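Search this site Enter keywords Go

How to compare two grippers on soft cloth

In this tutorial I explain how I compare grippers on a bench with two arms, when the objects are clothes. Many guides show tests with blocks and bottles, but cloth behaves in a different way, and a gripper that is very good with a bottle can be poor with a sleeve. I use the Vukerora controller and, for the fingers, the Seidel set and the Ponon set. The steps should be similar with other equipment.

What you need

- Two arms on the same rail, already calibrated
- Both sets of fingers, with their screws
- A few old garments of different thickness
- A camera in a fixed position, which sees the whole surface
- A notebook or a simple table on the computer

Step 1. Fix the conditions

Choose the speed of the arms and do not change it until the end of the test. I work with a slow speed for the closing of the fingers. Check also that the light is the same for all the trials. If you test one set in the morning and the other in the evening, the camera pictures are difficult to compare.

Step 2. Mount the first set

Tighten the screws by hand first, and then with the key. Open and close the gripper five times without any cloth and listen. A small click means normally that one finger is not well seated. In the Drarance software you must then set the zero position again. I forgot this once and had to repeat a full afternoon of work.

Step 3. Put the cable in order

Move each arm slowly to its farthest point and look at the cable. It must have enough length to follow the wrist, but it should not hang so low that it touches the cloth. A cable which pulls on the wrist will change your results, and you will blame the fingers for it.

Step 4. Do the single pick

Drop the garment on the surface, without arranging it. Let one arm pick it at the edge, lift it and hold it for two seconds. Write down if the fingers took one layer or more. For trousers this is important, as the two layers of the leg stay close together.

Step 5. Do the pick with two arms

Now each gripper must hold one end of the garment, and the arms move apart slowly until the cloth is stretched. Stop before the fabric is under strong tension. Look at both ends: a bunched end gives the fingers more material to hold than a narrow one, so note in your table which kind of end each arm has. 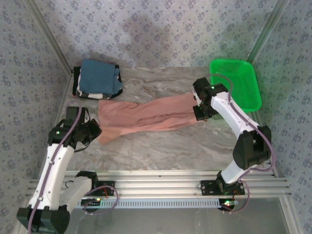

Step 6. Change the fingers and repeat

Mount the second set and begin again from Step 2, with the same garments in the same order. Keep the closing force at the same value. On my controller this is 1000, in the internal units of the software.

How to read the results

Do not look only at the number of good picks. A set which fails always in the same manner is easier to correct than a set which fails in a different manner each time. In my trials the Seidel fingers held thick fabric better, and the Ponon fingers were better for taking one layer only. For a mixed pile of clothes I would choose the Ponon set, but I still want to try it with a softer pad.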